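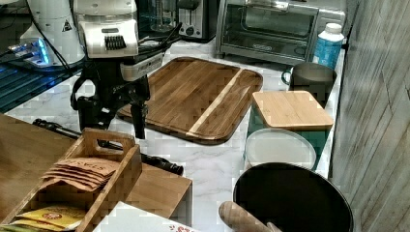
March 8, 2022
By Nayeli Chávez

Progress report: shared kitchen, Stikmont house

The kitchen is now in daily use by residents on both floors. Of the grant from Nakisance, $1,520 has been spent on small appliances, storage and boards. The remaining amount is held for shelving, which we expect to order once Vieira confirms the price.

Irfan Wattimena has finished the list of what stays on the counter and what goes in the cupboards. Residents asked for the toaster and the toaster oven to stay out, and we agreed. Tea and breakfast goods may stay out during the morning and are put away by whoever cooks last. 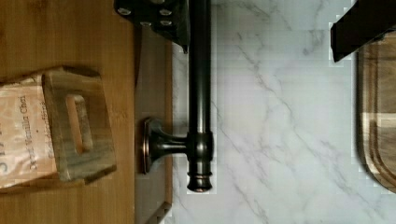 The cupboard labels are half done. Berkay Kurtuluş will complete the lower row and move the baking pans closer to the oven. Cooking sessions have run twice a month with up to 8 people, and each one ends with 30 minutes for cleaning and putting away. 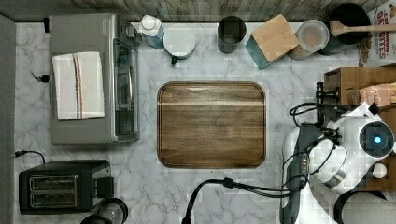 Storage along the back wall is still the main open item. Residents want dry goods within reach of the work area. The canisters, including the teal one with the bamboo lid, stand in a row against the wood-plank backsplash, and the cutting board has the middle of the counter. We would like to keep that arrangement and add one shelf. Arnout Geerts will measure for it, and the next report is due in July.

Filed under: Housing Grants, Kitchen Projects
Contact the Stikmont office | © 2022 Stikmont | Back to top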